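Search this diary Go

August, evening

I arranged the things around the bathroom sink again. In our old flat in Gurkden we had only one shelf for everything, so I am still learning to use a real counter. Ah-rin Na wrote to ask if the move has made me tired. It has, a little.

3 comments · 13 shares 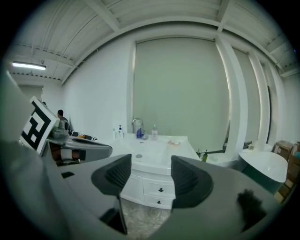

Posted by Idrisa Mbwambo, in the evening

The pump bottle with the blue label stays to the left of the faucet, and the clear one to the right. I put the peach soap in its dish near the front corner, where my hand looks for it first. I like the two drawers with their small black knobs. Tomorrow I want to choose which one is for towels, and answer Ah-rin.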